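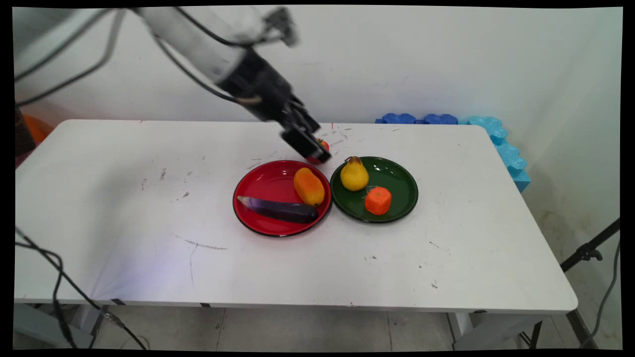 I have fallen hard for play food. It started in November with one eggplant from a box marked "misc kitchen" at the Trunlow flea market, and now there is a basket in my living room that guests ask about before they've got their coats off.

The thing I love most is the color! Real produce is lovely but it's always a little muted, a bit dusty, and then it goes soft on you. Toy produce is the color you remember fruit being when you were five. A yellow pear that is properly yellow. Purple that goes all the way. I like the ones with a matte, slightly bumpy surface best, they feel nice in the hand and they don't glare at you under a lamp like the shiny plastic kind.

And then the plates. I spent a whole evening last week just moving things from one plate to another (dinner was late, sorry everyone). Red plate, dark green plate, both with a black rim, side by side on a white table. My favorite so far is the long purple eggplant across the bottom of the red one with the mango tucked in above it. I say mango. My friend Nermina Karagiannis says papaya and won't budge. The pear gets the green plate, standing up so you can see the little brown stem, and the orange one sits in front of it. Orange on dark green is SO good. I tried the orange on the red plate and it just disappeared, so that's a no from me.

The red plate is meant for something red too, I think, but I can't decide. A tomato on red sounds wrong and then you try it and the black rim holds it all together. Or it goes with the pear. I keep changing my mind.

A white table helps a lot, by the way, even a scuffed one. I used to do my arranging on the oak sideboard and everything looked brown. Scratches don't bother me at all, a table that gets used should look it.

A few things I've picked up along the way. Odd sizes are fine, a pear as big as an eggplant has never troubled a child and it doesn't trouble me. Wipe them with a damp cloth and a drop of dish soap, and don't soak anything you suspect is hollow, I have one lemon that still sloshes. Check the bottom of the box at sales, that's where the vegetables end up. I paid 9 dollars for my best haul and it had two kinds of squash in it!

Next on my list is a leek. If you've seen a good one anywhere, please tell me in the comments, I've been looking for 7 weeks and I would drive quite far for a leek.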